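Urness Completes Simulated Gripper Comparison Ahead of Bench Trials

The Urness automation laboratory has completed the first stage of a comparison between two grippers intended for small-parts handling, the laboratory announced in November. The stage was carried out entirely in simulation and covered 4,000 pick attempts, divided evenly between the two designs. Bench trials on physical hardware will follow at the laboratory's Mwakalinga site.

The grippers under review are the Akeck, a two-finger parallel design with tapered tips, and the Mandska, which has broader finger pads and a longer stroke. Both were fitted to the same model of arm and run under the same controller. Motion limits, approach speed and camera placement were fixed before the first attempt and were not changed between designs.

According to the report, the Akeck gripper recorded 370 fewer failed picks than the Mandska over the full set of attempts. Most of the difference came from small parts lying close to a wall or to one another, where the wider pads of the Mandska touched a neighboring part before closing. On larger blocks placed in the open, the results for the two designs were close enough that the laboratory does not regard either as better.

"The tip shape decides a great deal when parts are crowded," said Tatu Okoth, who led the study. "We expected some advantage for the narrower finger. We did not expect it to be so concentrated in one group of layouts, and that is the group we will repeat first on the bench."

Each attempt began with a new arrangement of parts on the tabletop, including cubes, flat blocks and small cylinders, together with patterned boards and low walls that limited the directions from which the arm could approach. The controller received a target, planned a path, lowered the tool and closed the fingers. An attempt was recorded as a success only if the target was lifted clear of the surface and held until the arm reached its resting position.

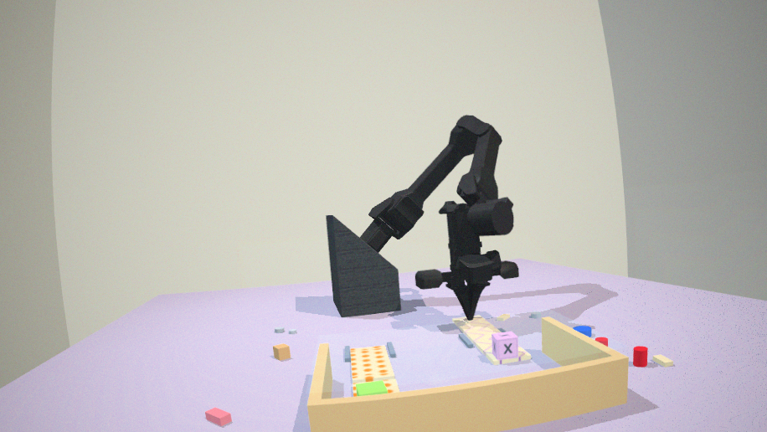
Why was the comparison run in simulation before any hardware was tested?

The laboratory wanted both grippers to face identical layouts, which is difficult to arrange by hand over thousands of attempts. Running the first stage in software also allowed staff to correct two faults in the controller settings without risk of damage to the arms.

The first of those faults concerned the closing force, which had been set from an earlier project and was too high for light parts. The second was a delay between the camera reading and the start of the downward motion. Both were corrected early in the study, and the attempts completed before the corrections were discarded and run again. The published totals include only attempts made with the final settings.

Jabari Biwott, who is responsible for the controller work, said that the delay would have been harder to find on the bench. "On a physical arm it looks like a calibration error, and one can spend a long time on the camera mount before looking at the timing," he said. The corrected settings have been copied to the controllers at Mwakalinga.

The report notes several limits. Contact between finger and part was modeled with a single friction value for each surface, and wear on the pads was not modeled at all. The Mandska pads are made of a softer material that may hold smooth parts better than the simulation suggests — a point on which the laboratory has made no finding. Lighting was also kept simple throughout, and no attempt was made to reproduce glare from metal or glossy plastic.

Bench trials will use a shorter list of layouts drawn from the simulated set, with priority given to crowded arrangements and to parts resting near walls. Each gripper will be mounted on the same arm in turn, and the tool flange will be checked for alignment after every change. The laboratory will also record the time needed to swap and recalibrate each design, a matter raised by production staff who expect to change tools during a shift.

A decision on purchase is not part of the present study. Urness currently uses an older suction tool for most small-parts work, and that equipment will remain in service while the trials are under way. Departments that wish to submit parts for the bench stage may do so through the Mwakalinga office, with a note of the part's weight, surface finish and usual orientation on arrival.

Results from the bench trials will be published in the same form as the simulation report — with layouts, controller settings and failed attempts listed in full — once both grippers have completed the program.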